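Fluvach publishes a plain-words guide to good practice with hand-held grippers

Fluvach is very pleased to share, at long last, its good practice guide for people who record everyday handling tasks with hand-held grippers, the sort of recordings that robots later learn from. It has been a long road, with 141 comments from readers of the first draft, and we are grateful for every one of them (even the grumpy ones!).

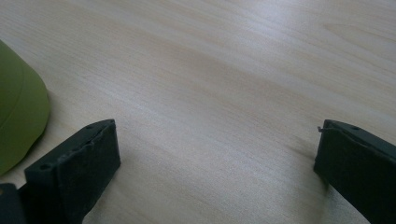
Who is the guide for?
Anyone who sets up, carries out or checks recording sessions, whether in a large workshop or a single spare room.

The guide runs to 40 pages and sticks to everyday words throughout. It asks that fingertips and fixings be looked over before each session, that wear be written down in the log, and that floor positions be marked so the next person can find them again.
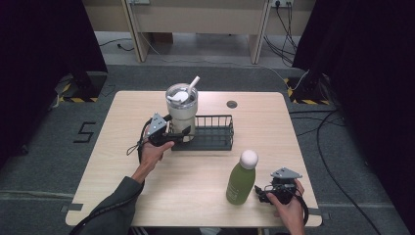 Two-handed work has a chapter of its own, and we dare say it's the one our readers argued over most. The draft had set one fixed rest break for everybody, and our friends at Lunora felt, quite rightly, that people's wrists tire at very different rates. The final wording lets each operator call a pause at any time, and the session is logged as paused and never as failed. Cable routes are to be agreed before work starts.

The rules were tried out over 635 sessions at the Nirnuden workshop between spring and December, and the checklist at the back was rewritten twice along the way.

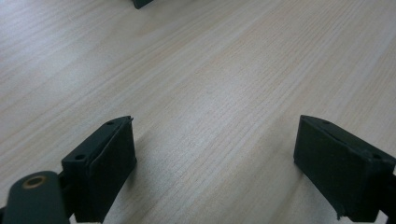
Sani

A word on what comes next. The guide is free to read and copy, and groups who would like to adopt it can sign up through the Fluvach website, where the checklist is also kept as a separate sheet for pinning to the wall. We'll gather comments again after the first year, so please do keep sending them in, however small they may seem.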